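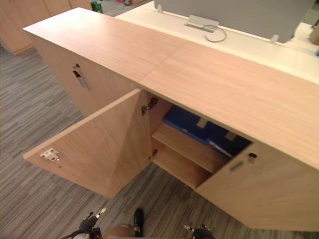 Ticket: "The House at Olorthorpe" (Boyer Free Editions), download stops at 4 percent. Status: closed. Reader requests the EPUB from the book page and the transfer ends early. Reader software is Puminine on a desktop machine. The other formats of the same title download in full.

Friday, May 8, 2020
Reproduced on the Hinden mirror. Not reproduced on the main server. File size on the main server is 700 KB. File size on Hinden is 28 KB.

Compared the two files. The Hinden copy contains the title page, the contents list and the first part of the preface. The archive has no central directory, so Puminine rejects it with "not a valid book."

Sync log on Hinden shows the copy job timed out in November and was marked complete. Checksum step was turned off for titles under 2,000 KB.

Action: deleted the short file, copied again from main, compared checksums. Match. Turned the checksum step on for all sizes and reran the job for the essays and social studies shelf. It replaced 10 other files.

Reader asked to delete the old download before trying again, as Puminine keeps the broken copy in its cache. Reader confirms the book opens and all chapters are present.

Open item, moved to its own ticket: footnote links in chapter 4 return to the top of the chapter.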